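Search stories Type and press enter

Home Stories Poems Archive Contact

The Bowl from Zevitz

27 June 2026
By Ritu Goel

My aunt said a bowl can wait for a person longer than a person can wait for a bowl.

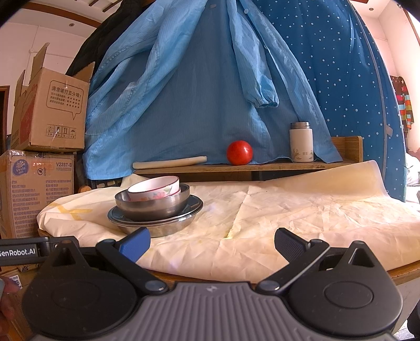 1. The Bus

Mirela left Gasen on the early bus with two bags and a paper from the bank. The paper said 3,975. The house in Zevitz had been sold for 4,000, and the rest was taken for a stamp and a signature. Her brother Danil said this was normal. He had said the same when the roof fell in.

The road to Zevitz goes beside the river for a long time. She had not been there for over 20 years, and she was afraid that she would not know where to get off. But the driver stopped at the old mill without asking her, and three women with onions got down, and she went after them.

2. The House

The new owner was a young man named Hoani. He had already painted the door green. He gave her tea and he was ashamed of the cups, which did not match.

"You came for the things in the kitchen," he said.

"Only for one thing. A bowl. My mother ate her soup from it."

He opened the cupboard and let her look. There were jars, a broken scale, a calendar from some November when she was still in school. There were many bowls, more than she remembered, and she took them out one after another and put them on the floor. She had been sure that her hands would know it.

"What color was it?" asked Hoani.

She opened her mouth to say blue. Then she thought that perhaps the blue one belonged to the neighbor, Stisola, who brought plums in it and took it home again empty.

3. Stisola

The neighbor was still living. She sat in her yard with a blanket over her knees and called Mirela by her mother's name, and Mirela did not correct her.

"You never gave me back my bowl," said Stisola.

"Which bowl?"

"The brown one. For five years I asked you. You said tomorrow, tomorrow."

Mirela went back through the gate. Hoani was on his knees on the kitchen floor, drying the bowls with his own towel. She found a brown one near the bottom, heavy, with a chip on the foot, and she carried it across to the old woman.

Stisola turned it around in her lap.

"It is not this one," she said. "But leave it."

The bus back was at four. Mirela asked if there were any plums.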